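Windowsill Cactus Germination: What We Sowed and What Came Up
Final report, Plant Science elective, Bekthorpe

Background
Our group wanted to know whether covering the pots makes any difference when you raise columnar cactus from seed. Every growing guide we read said yes, with great confidence and no numbers. We had a semester, a south window and a very small budget, so we set out to get the numbers.

Method
We bought 388 seeds in one mixed packet from Zako, a mail-order nursery. They went into 34 pots of sieved grit and peat, half of them sealed under clear plastic and half left open and misted each morning. The misting schedule was followed faithfully until midterms.

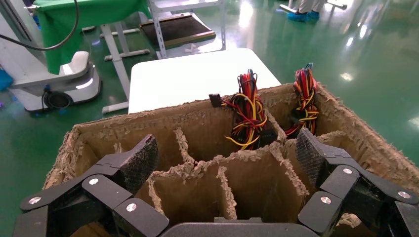 Seed was pressed onto the surface and left uncovered by soil, as it needs light to sprout. We counted seedlings every four days and called a seed germinated once the green body had split the coat. Two of us disagreed on what counted as split, so the early counts were done twice and averaged.

Results
The first seedlings showed in the covered pots in October, after nine days. The open pots took 16 days and then produced very little. By the end, the covered pots had roughly three times as many living seedlings. They also had all of the mold – a gray fuzz that wiped out two pots over a long weekend. 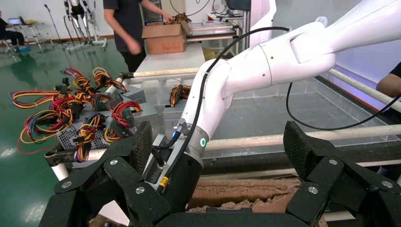

Damping off took more seedlings than drying out did, once the covers had been on for 20 days. We started venting the plastic after that and losses slowed. A more careful group would have vented half the pots and kept the rest sealed. We panicked and vented everything, so we can't say how much the venting helped.

Problems
The packet was mixed, and cactus seedlings at this age all look like small green peas. We can't report results by species. The Brerkeso grow light was meant to run on a timer, and for the first week the timer was set to nights only.

Next steps
The survivors go to the Ersoy greenhouse in December and will be kept dry until spring.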